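Unit 6 handout - Heat transfer in small vessels
Instructor: Malathi Shetty

Read sections 1 and 2 before the lab. A heated vessel loses energy by conduction into the bench, convection to room air, radiation from its walls, and evaporation.

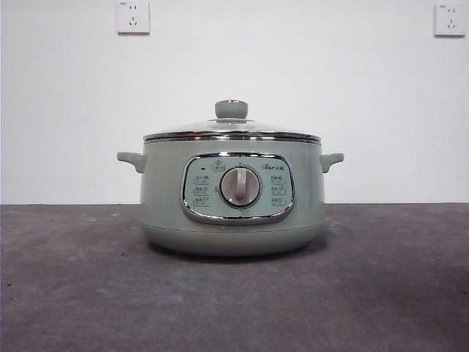
## 1. Lumped model

Treat the contents as one mass at uniform temperature T:

m c dT/dt = P - hA(T - Ta)

For P = 500 W and negligible loss, 52 g of water (c = 4.18 J/g K) heats at 2.3 K/s. The model fails once boiling starts - latent heat then takes most of the input.

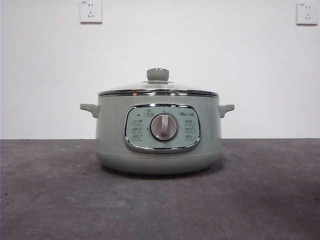
Evaporation dominates the loss from an open surface near boiling. The rate depends on the vapor pressure difference between the surface and the room air. A domed glass lid sitting on a cooker traps vapor, and condensate can run back into the contents. Add a separate term for the lid in Problem 2.

## 2. Problems

1. Derive the time constant mc/hA and state its units.
2. Let evaporation with the lid off be 30 W. Write the energy balance for both cases.
3. Show that the steady temperature is Ta + P/hA. Explain why water at 500 W may never reach it.

Solutions go to Henrik Pfeiffer.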